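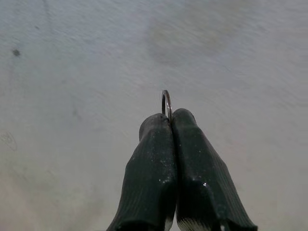 Ayala memorization course, has anyone finished it?

Gamcombe Muslim Community Board > Learning and Classes > Quran

barakah_or_bust
Salaam all. Our masjid in Skumville put up a flyer for the Ayala course and now three aunties have asked me whether I'm signing up. It costs $300 and the flyer says you will memorize Juz Amma "with full retention" in 10 weeks. I'm 41, I work nights, and it took me most of a year to get from An-Nas back to Al-Bayyinah, with a teacher. So I am suspicious.

Has anyone gone through the whole thing? I don't mean the free week. And if you finished, can you still recite it?

Drovodport_Dad
Wa alaikum salaam. My wife did it and liked it. She had most of the short surahs from childhood though, so take that into account. She said the audio was clear and the schedule kept her honest.

tajweedtom
"Full retention" tells me whoever wrote the flyer has not memorized anything. Everyone I know who has memorized a lot of Quran talks about how easily it slips away. There's a well known hadith comparing it to camels tied by their ropes, let go of them and they're gone. Hafiz uncles at my masjid review every single day and still get corrected in taraweeh.

I'd want to know what they do in week 11. If the answer is "buy level two," there you go.

barakah_or_bust
I asked that. The answer was a link to level two.

tajweedtom
lol

saffron_and_sumac
OK I did finish it, so let me be the boring voice. I had nothing before I started except Fatiha and the last three. At the end of the course I could recite to Al-Fajr from memory. That is not all of Juz Amma. The last two weeks pile on An-Naba, An-Naziat and Abasa at a speed I could not keep up with, and I wasn't lazy about it. I was up before fajr, I played it in the car, I drove my kids up the wall.

Six months later I have most of it up to Al-Balad solid, and past that it's shaky. Which is more than I had before, alhamdulillah. Was it worth the money? For me, sort of. Did it do what the flyer says? No.

Drovodport_Dad
I think that's a fair result and I don't see why people are so eager to knock it. You went from four surahs to most of a juz. Plenty of people pay more than that for a gym they never go to.

saffron_and_sumac
I'm not knocking it. She asked whether it delivers what it promises and I told her.

qamar77
Does a person listen to you recite or is it only the software? That was my problem with the free week. I recited Al-Kafirun into my phone and it gave me a green check. Then I recited it again and skipped a line on purpose. Green check.

saffron_and_sumac
There is a live teacher once a week, ten minutes, in a group. There were 9 of us in mine. So work out how long she had for each person. She was very good and very kind and she caught my ع right away, which the app never did in all the weeks I'd been saying it wrong.

tajweedtom
See, that's the part that bothers me more than the price. If the app passes your mistakes for weeks, you are memorizing the mistakes. Fixing something you've drilled in wrong is harder than learning it fresh. I spent a miserable winter getting a bad ض out of my mouth and I still hear it when I'm tired.

Arsalan Zaidi
Using my own name because I teach and I don't want to look like I'm hiding it. I run the Tuesday evening class in Gamcombe, adults only, beginners welcome. It doesn't cost anything, so I have no money in this, but I do have an opinion.

Adults can memorize. I get tired of hearing that it's only for children. What I haven't seen is an adult with a job hold on to new material at the pace that flyer wants. My students take half a page a week, some less. One brother has been on Al-Mutaffifin since March and he is doing fine. The new portion is the small part of the work. Most of the hour goes on going back over what they had.

I would also ask who the teachers studied with. It's a normal thing to ask and a real teacher won't be offended.

barakah_or_bust
I did look for that on the site, Br. Arsalan. It says "certified instructors" and there is a stock-looking paragraph about passion. No names.

Drovodport_Dad
With respect to Br. Arsalan, a Tuesday evening class in Gamcombe is no use to someone who works nights in Skumville. Or to my wife, who was home with twins. I feel like every time something online comes up here, the people with a good local teacher tell everyone else to go get a good local teacher.

Arsalan Zaidi
You're right about that, and I don't have a good answer. I've listened to people over the phone before and would do it again, but I can't do it for many.

qamar77
Drovodport_Dad has a point. I'd still rather see someone do two surahs with a real person over the phone than thirty with a green check. But he has a point.
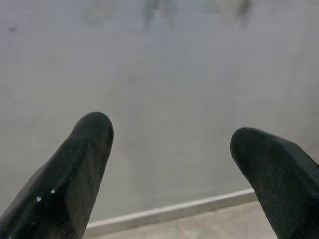

Gray wall, white baseboard

nightowl_umm_idris
Jumping in because I also work nights. What nobody on the sales side takes into account is that the schedule is built for someone who is awake at fajr because they slept. I'm awake at fajr because I'm coming off shift and I can barely remember my own zip code. The lessons unlock at 5 a.m. and if you miss 7 of them it "resets your path." I wrote to ask them to switch that off. They told me consistency is beloved to Allah. OK, yes, it is! The hadith says the deeds that are consistent even if they are small. It does not say the deeds that unlock at 5 a.m.

barakah_or_bust
The path RESETS? That isn't on the flyer.

nightowl_umm_idris
You keep what you've recorded but you go back to the start of the block. I quit in the third block. They would not refund the rest.

tajweedtom
I don't like religious language being used to answer a billing complaint. If a mattress store did that to you you'd walk out.

Drovodport_Dad
My wife's never reset, for what it's worth. I asked her. She missed some days when the twins were sick and it just carried on. Maybe they changed it.

nightowl_umm_idris
Maybe. Mine reset twice.

Apolline Roussel
Hello, I converted a few years ago and I bought this course in my first year, so I want to say something from that side. I could not read Arabic script at all. The course let me sign up anyway and gave me the words in Latin letters. I learned seven surahs from that and then a sister at the masjid listened to me and went quiet in a very polite way. I had to redo every one.

I don't think anybody there meant harm. But a new Muslim does not know what to ask. I saw a price and a promise and a nice font, and I thought that must be how it's done. If your masjid is hanging up the flyer, people like me will assume the masjid has checked it. Has it?

barakah_or_bust
That's a really good question and I'm ashamed I hadn't asked it. I'll find out who put the flyer up.

saffron_and_sumac
Sister Apolline, I'm sorry that happened. In my group there was a convert too and she dropped out around the middle. I never thought about why.

tajweedtom
My guess is somebody left a stack by the shoe racks and somebody else pinned one up. That's how we ended up with the cupping guy.

qamar77
The cupping guy was fine

tajweedtom
The cupping guy was not fine

barakah_or_bust
Update. I spoke to the office. The imam had not seen the flyer. The sister who put it up did the free week and enjoyed it and that was the whole process. She was nice about it and she's going to take it down until someone has talked to the company about the refund policy and the teachers' names.

She also told me I was being negative about a means of people getting close to the Quran, and I've been chewing on that all day. I don't want to be the person who talks somebody out of it. I still think you can ask what "full retention" means before you hand over $300.

Drovodport_Dad
I'm with the sister a little. My wife is reciting in salah things she couldn't recite last year. But sure, ask about the teachers, no harm in that.

Arsalan Zaidi
No harm at all. Barakah, if you want to recite what you have to someone, message me with the hours you're awake. I can do one call a week, probably after asr. Bring Al-Bayyinah, and start from the end of it.

barakah_or_bust
JazakAllah khair, sending it now. Asr is basically my breakfast so that works.

nightowl_umm_idris
If anyone does get a refund out of them please post how. I've still got the email chain.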